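Flaltgate Toy Library
Progress report to the Blackwood Fund
2020-04-03

Sorry this is short on polish. Report covers everything since the last one, up to the day we closed the doors, plus what we are doing now.

Where things stand

Both branches shut to the public. Windach closed first, the school building it sits in was locked and we had no say in it. Pustier went a few days later. Staff are working from home except for one person at a time at Pustier for cleaning and sorting. Phone line is forwarded and gets answered in normal opening hours. Email is slower than we would like.

All loans are extended, no end date for now. No late fees. We sent a text to every family telling them to hang on to what they have and please not leave bags outside the door (a few did anyway, rain got into one, puzzle was a write-off).

Membership

Good until March. Pustier was the stronger of the two, which we did not expect when we wrote the application. Windach has the bigger room but the bus stop moved and the walk from it is no fun with a stroller. We had 120 families signed up across both branches when we closed. Roughly 90 of those had something out on loan. The rest are mostly people who joined at the winter open house and have not been back yet, we were going to call them in April. Will still call them, just a different kind of call.

Saturday opening was asked for in the feedback forms again and again. We had a trial planned at Pustier. Parked.

What goes out and what doesn't

You asked last time which parts of the collection are earning their place. Short version below, full loan sheet is in the attachment.

Ride-ons: always out, always a waiting list, always come back with something loose. We need more of these and we need a better pump.

Puzzles: out a lot, but the check-in takes forever because every piece has to be there. New rule since January is that parents check the pieces with us at the desk. Slows the line down, but much less going missing.

Blocks and shape sets: steady. Families borrow them young and come back for them again when the next kid is old enough. Easy to wash, easy to shelve. Parents ask for plain ones more than we thought they would.
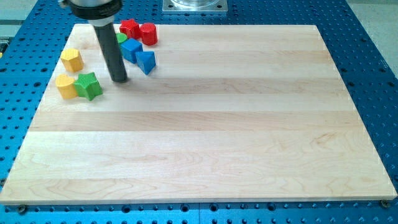 Wooden shape blocks in red, green, blue and yellow.

Dress-up: down. Laundry is a pain and we have stopped buying for it. Will probably sell off what is left at the summer sale if there is a summer sale.

Board games for older kids: suprisingly good at Windach, nearly nothing at Pustier. Plan was to move most of the Pustier shelf over. Half of it is boxed up in the hallway now waiting for a car.

Anything with batteries: mixed. They go out fast, then sit on the repair shelf. We are not going to add to this section with grant money.

Cleaning

Big topic, obviously. Before this we wiped everything on return and did a deep clean at the end of each term. That won't do when we reopen. Draft procedure: returns go in a closed tub, tub gets a date label, nothing is touched for the holding period, then wash or wipe, then back on the shelf. Soft toys are withdrawn altogether until we know more. The draft needs another read, it was written in one evening and contradicts itself on the puzzles.

Costs: more tubs, more gloves, more paper towels. Gloves hard to get right now. We'd like to pay for these from the equipment line, see below.

Play at home packs

This is what we'd most like your OK on. A lot of our families have small children, no yard, and whatever toys they happened to have borrowed on the day we closed. We want to make up packs and drop them on doorsteps. Each one a cloth bag with a toy to borrow, paper and crayons to keep, and a sheet of play ideas that need nothing you'd have to buy.

First 10 packs are made up and waiting at Pustier. We went with families who phoned us and asked. No deliveries until the cleaning procedure is signed off. The drop would be done by car, bag on the step, knock, step back. Nobody signs anything, we just log it.

The idea sheets are the slow part. Our first try was way too wordy, a parent who looked it over said she would not read past the top. Now redoing them with drawings and much less text. Translations after that, if we can find somebody who will do it for the little we have.

Money

Underspent. Room hire at Windach has been waived while the building is closed. Session snacks, travel and the Saturday wages not being spent at all. Overspent a bit on printing, that was the new catalog, which came back with the wrong phone number on the cover and had to be stickered by hand.

We would like to move 2 lines:
- Saturday wages, move to staff hours for packs and deliveries
- travel and snacks, move to equipment (tubs, gloves, cloth bags)

Total of the grant doesn't change. Spreadsheet attached, the tab called "new" is the right one, ignore the other, it has an old total in it.

Not done

Website catalog with photos, not started. The shelving for Windach, ordered, delivery put off by the supplier, no new date. The parents' survey went out late and then everything closed, so returns are thin and I wouldn't read anything into them.

Next

Cleaning procedure finished and sent to you. Deliveries start once you say yes on the budget move. Calls to all familes, starting with the ones we haven't seen lately. Inventory at Pustier while the place is quiet, which is overdue anyway.

Next report in May, unless you want it sooner. If you can let us know on the budget lines by email that's enough for us, a letter can follow whenever.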